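Murville Transit Authority Selects Esell to Replace Fare Card System Across Regional Network

MURVILLE – The Murville Transit Authority has awarded a contract to Esell for the design, supply and installation of a new contactless fare system covering all bus and light rail routes in the Murville region. The contract has a base term of seven years and includes two optional extension periods.

The new system replaces magnetic stripe fare cards, which are read by swiping and must be reissued when the stripe wears out. Under the contract, Esell will supply 1,431 card readers for installation on vehicles and at station entrances, together with the account software that records trips, applies fare rules and settles payments overnight. Galli will act as subcontractor for station electrical work and cabling.

The award follows a two-stage procurement. In the first stage, bidders were scored on read speed, hardware reliability and experience with networks of similar size. In the second stage, the remaining bidders installed test readers on the Lekavside line, where the equipment was operated in regular passenger service through the winter timetable period.

Readers in the Lekavside test were required to complete a card transaction in under half a second and to remain in service at temperatures below freezing. Test results were reviewed by the Authority's engineering department before the final recommendation was made to the board. The full evaluation report can be requested from the Authority's procurement office.

The fare card will keep its current outer dimensions. It will be made of a rigid plastic with an embedded chip and antenna, and will carry a printed card number on the reverse side. The chip stores an identifier only. Balances, passes and discount status are held in the customer account, so a lost card can be blocked and replaced without loss of value.

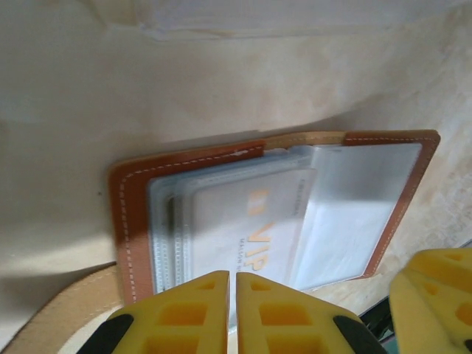
Customers who carry more than one contactless card are advised to present the fare card by itself. When two or more chips are within range of a reader at the same time, the reader may decline the transaction or charge a card other than the one intended. The reader will show a red light and sound two short tones if it detects more than one card. No fare is charged in that case, and the customer can tap again with a single card.

Bank cards and mobile devices with a contactless payment function will be accepted for full adult fares from the first day of operation. Reduced fares for students, seniors and riders with disabilities will require a fare card linked to a registered account. Proof of eligibility already on file with the Authority will be transferred and does not need to be submitted again.

Installation will proceed in three phases. The first phase covers 401 buses operating from the central and eastern garages and begins in October. The second phase covers the remaining buses in the fleet. The third phase covers light rail stations, including Lekavside, where the test readers will be removed and replaced with the production model. Work at stations will be carried out between the last evening departure and the first morning departure, and no service changes are planned.

Magnetic stripe cards will continue to be accepted during all three phases. Vehicles fitted with new readers will keep their existing swipe units until the third phase is complete. Remaining value on a magnetic stripe card can be moved to a new account at any staffed ticket office, or by mail using the transfer form. The Authority will announce the last day of acceptance at least 90 days in advance.

Fares, transfer rules and zone boundaries are not affected by the contract. Cash will still be accepted on board buses and at ticket machines in stations.

About the Murville Transit Authority
The Murville Transit Authority plans and operates public bus and light rail service in Murville and neighboring communities. The network includes 779 stops and stations.

About Esell
Esell develops fare collection equipment and account software for public transit operators. Its products include vehicle-mounted readers, station readers and ticket machines.

Media inquiries
Murville Transit Authority, Communications Office
Office hours: 8:30 a.m. to 4:30 p.m.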